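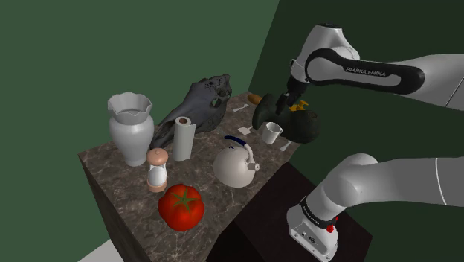

Learning to sleep on the night train

I used to be terrible at this. My first overnight from Penden to Kutuvlow, I got on at ten in the evening with a giant coffee (why?) and a book I was sure I'd finish, and by three in the morning I was standing in the corridor in my socks, reading the emergency instructions for the fourth time.

I've done the trip a lot since then, mostly to see family, and I sleep now! Not like at home, but enough to be a person at breakfast. Top bunk, always. You get less headroom and the ladder is a pain when you need the bathroom, but the light from the stations doesn't hit you in the face. It was $52 last time I booked, $8 more than the bottom one, and I pay it every time.

I bring my own pillowcase too. The ones they hand out are clean but they crackle, and once you've heard a crackle you can't unhear it. Mine is old flannel and smells like my own laundry soap — that alone gets me halfway to sleep.

Dinner happens before I board. The café car closes early and all they have left by then is crackers and that orange soda.

The one part I haven't solved is Xiong. The train sits there for 55 minutes while they swap engines, and the quiet wakes me up every single time. The rolling and rattling I can sleep through just fine, but when it stops, my eyes pop open. I've tried earplugs, I've tried a fan noise on my phone, I've tried staying up until we're past it and going to bed after. That last one sort of works if you don't mind a short night.
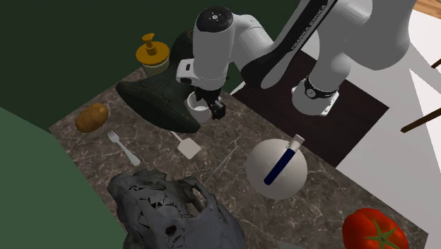

Joltel wrote in the comments last month that the trick is to ride in the rear cars, where you barely feel the engine swap, and to leave the fan noise running from the minute you lie down so there's never a change to notice. I'd only been switching it on at Xiong, so I'm trying it the other way in June, and I've already booked a bunk in the last car.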